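3.2 Materials and Survey Procedure

The study considers how small households store and label textile goods between purchase and first use. Responses were collected in November from 673 households in two districts, Brado and Nogueira, using a printed form developed by Esteves and Bellamy.

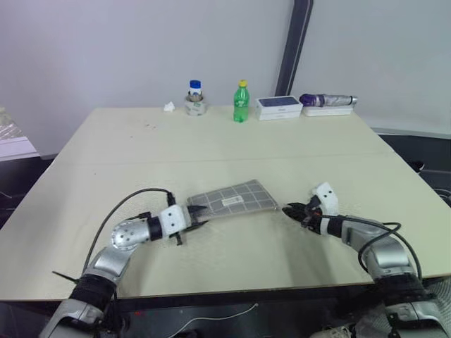
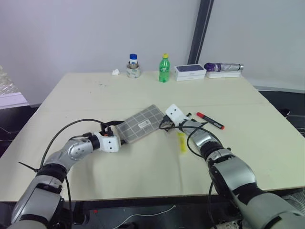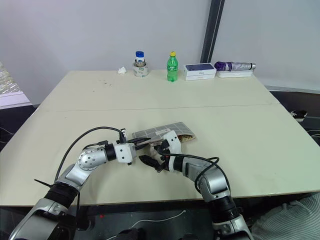
Figure 4. Tabletop views. First and second: flat gray item with a grid pattern and a small white label. Third: objects along the back edge of the table, among them a green bottle with a yellow cap.

Of the households that returned a form, 427 reported keeping at least one textile item in its original wrapper for longer than a month. The most common reason given was lack of shelf space - a result in line with the earlier Plenda survey, although that survey covered only rented homes. Respondents in Nogueira were more likely to name gifts as the source of unopened goods.

Each form contained 18 items. Questions on price were placed last, following a trial in which early price questions led many people to stop before the end. Lourenço Esteves coded the written answers and Nigel Bellamy coded a second set of 80 forms without access to the first codes. Differences were settled by discussion, and the agreed codes were used in all later tables.

Households that had moved during the previous year were kept in the sample but are reported separately in Section 4.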